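Dukalside Facilities Forum
Shared Spaces > Storage and Furnishings
Topic: Assignment of compartments, white cubby unit
13 replies, 477 views

plokari_desk
Members are asked to comment on the proposed use of the white cubby unit before the new arrangement takes effect. The proposal is as follows. Each compartment would be assigned to one group for the term. Food would be permitted only in baskets, and baskets would be removed at closing. Labels would be placed on the shelf edge and nowhere else. Comments are welcome in this thread until the end of August.

mela_west
Our group supports the assignment of compartments. We do not support the rule on baskets. A basket takes up most of a compartment, and several members bring one piece of fruit and nothing more. Requiring a basket for a single apple seems excessive.

storage_674
I must disagree with the previous post. The rule was requested after the pears were left over the holiday closing in the old bookcase. The panel had to be replaced at a cost that was charged to all groups equally, including those that never stored food. A basket can be lifted out and carried to the kitchen. Fruit placed directly on a shelf is forgotten.

mela_west
The old bookcase was unfinished pine. The present unit has a smooth surface and can be wiped with a damp cloth. I do not consider the two cases comparable.

hallway_b
May I ask which unit is under discussion? There are two white ones on our floor and the notice did not specify.

plokari_desk
The notice refers to the unit with the staggered rows, where the dividers do not line up from one shelf to the next. The straight one belongs to the Mathias reading room and is not affected.

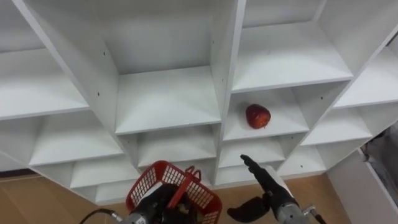 Reply 6: Numbering of compartments

storage_674
Thank you for the clarification. I would like to raise the matter of numbering. Because the rows are staggered, "third from the left" means one thing on the top row and another on the row beneath it. Two groups have already claimed the same space in good faith. I propose that numbers run left to right, beginning with the top row, and that a printed chart be posted beside the unit.

hallway_b
Agreed as to the chart. I would prefer letters for the rows and numbers for the spaces, as is done with the lockers.

mela_west
Letters and numbers together are more than a piece of furniture of this size requires. Plain numbers are sufficient. I also note that the basket question has not been settled.

plokari_desk
The basket question remains open. As a compromise, the desk is prepared to consider one compartment reserved for loose fruit, to be cleared each evening -- any item still there in the morning would be discarded without notice.

storage_674
I can accept this if the reserved compartment is on a middle row. Fruit on the bottom row will be kicked, and fruit on the top row will be overlooked.

mela_west
Accepted, with the request that "discarded" be changed to "moved to the kitchen counter."

hallway_b
No objection. Who prints the chart?

plokari_desk
The desk will print it. Groups should submit their first and second choice of compartment by reply to this thread.

mela_west
First choice, middle row, next to the fruit. Second choice, anywhere on the top row.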